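Desk Tidy-Up: Frequently Asked Questions

Where do I start?
Take everything out of the pen cup and the drawer and lay it on a bare tabletop. A pale surface helps, as small things like pens and paper strips show up better.

How do I know which pens to keep?
Scribble with each one on scrap paper. Give a dry one a second try after warming the tip in your hand, then throw it out.

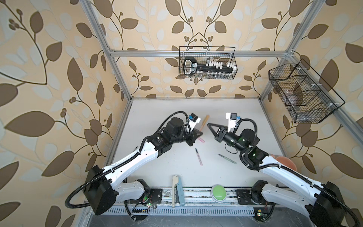

Do pens and wooden sticks go together?
They can share a cup if it is heavy enough not to tip. Small flat pieces go in a bowl.

Is the Figueiredo bowl sold separately?
Yes. It holds 900 ml and can be ordered on its own.

Who do I write to about a missing item?
Lurdes Mota answers order questions on Monday mornings.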